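24th May

Third pass through the Kallach proofs finished before lunch. The anthology now stands at 13 stories, down one from the March table of contents. The withdrawn story was under option elsewhere and the author had not checked the exclusivity clause. I have reset the running order instead of filling the hole, which moves the locked-room piece from ninth to eighth and puts two first-person narrators back to back. I do not like that. Swapping the second of them with Samina Orakzai's story fixes the voice problem but places two poisonings in sequence. Left it as the poisonings. The methods are different enough, and one of them fails.

Samina's line edits came in overnight. She accepted everything except the cut on the second page, where the inspector reads the tide table aloud. Her argument is that the reader needs the time of low water before the body is mentioned. Mine was that the time appears again at the inquest. Reread both passages. She is correct: at the inquest it is given as testimony, and the witness is lying. Cut restored. Query closed.

Word counts. The contract with Fontana sets a floor of 2,000 words per story. Giorgia Carbone's comes to 3,716 by my software and slightly more by hers, the difference being hyphenated compounds and the telegram, which she counts as text and mine skips as a text box. Payment is by the word, so I have used her figure. Note for the style sheet: no text boxes in submissions.

One continuity error left in Giorgia's. The pawnbroker locks the shop from inside, then is seen in the street with the key still hanging on its hook. She proposes a second key. A second key opens the question of who else had one, which the solution does not cover. I suggested that he lock the shop from outside and that the hook be empty. It costs her one sentence and she loses a fairly good line about the hook. She has asked for a day to think.

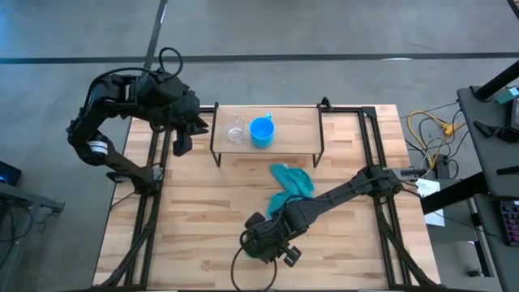
Wooden table and small raised shelf, two black arms.

Afternoon on the introduction. Draft four. The first three drafts opened with a history of the regional mystery, and each ran to three pages before mentioning a story in the book. The new one opens with the town of Duvton, where five of the stories are set, and states the one rule the contributors were given: the town must be the same at the end as at the start – same bridge, same hotel, same doctor. The doctor caused trouble. Two authors killed him in their first drafts. In the final text he is alive throughout, with a limp in one story that is not explained and does not recur. I considered removing the limp. It is needed for the footprints.

Have decided against listing the authors' earlier books in the introduction. The contributor notes will carry those at the back, capped at 80 words each. Eight notes are in. The remainder have been asked for twice.

Cover copy from Wurnix arrived at four. It names the murderer in the title story. Not outright, but it describes one character as "the last person anyone would suspect," and there are only four people in the house. Sent back with the phrase struck and a plain replacement: "A houseguest is found dead and the road is flooded." They may find it flat. It has the advantage of covering only the first page and a half.

Also sent back: the spine. Title and editor's name were set at the same size, and the series number was missing.

Own writing: 340 words on the ferry story, all of it the ticket office scene. The clerk knows too much. If he can identify the coat he can identify the man, and then there is no reason for the second chapter. Options are to put him behind frosted glass or to have him come on shift an hour later. The later shift is cleaner but breaks the alibi, which depends on the same clerk selling both tickets. Tried the glass. He can still hear the voice, so the man must not speak, and a man who buys a ticket without speaking is remembered.

Stopped there. Reread the timetable I drew up for the plot and found the return sailing entered twice, once with the wrong pier. Corrected it in pencil.

Tomorrow: Giorgia's hook, permissions for the epigraph, page numbers for the contents.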